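How to Lock Down Your Phone Before a Trip (Without Losing Your Mind)

I do this the night before I fly, usually with a snack, and it takes me 30 minutes if I don't get distracted by old photos.

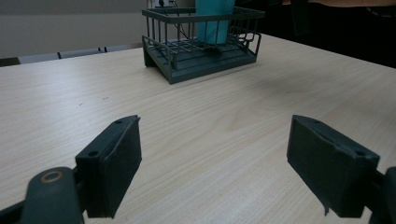

Taner Işık wrote in after my last post to say that a fingerprint is fine for the grocery store, but he turns it off at airports and goes back to a long passcode. I've copied him ever since, so let's begin with that.

Step 1: Change your passcode

Go into your settings, find the passcode screen, and look for the option that lets you use letters as well as numbers. Four digits is too short. Six is better, but I like a silly phrase I can type with one thumb – mine used to be about soup (no, it isn't anymore!). Type it ten times in a row before bed so your fingers learn it.

Step 2: Back up first, then delete

Plug in, run a full backup to your computer, and pick the encrypted option. It'll ask for a password, and please write this one down on paper and leave it at home. I lost one last November and with it 4,000 messages, including every recipe my aunt ever sent me.

Once the backup finishes, open it and check that it has today's date on it. Then start clearing. I remove my bank app, my work mail and anything with tax stuff in it. They all come back in a couple of taps when I'm home.

Step 3: Check what shows on the lock screen

This is the one most people skip. Lock your phone and have a friend text you. Can you read the whole message? Then so can the guy in the next seat. Turn previews off, or set them to show only when the phone is unlocked. While you're in there, switch off the voice assistant on the lock screen too.

Step 4: Sort out your login codes

If your codes come by text and you swap SIM cards when you land, you're going to be stuck. Move them to an authenticator app while you still have your regular number. I use Makard, I tried Brerkeo before that, and both were okay. Print the recovery codes and put them in a different bag from the phone.

Step 5: Power it all the way off

Before you hand your phone over or drop it in a tray, shut it down completely. After a restart it wants the passcode before a fingerprint or face will work, so test that at home – hold the buttons, count to 60, turn it back on and see what it asks for.

If you're traveling with a laptop, do steps 2 and 5 on that as well. The menus have different names but you'll find them.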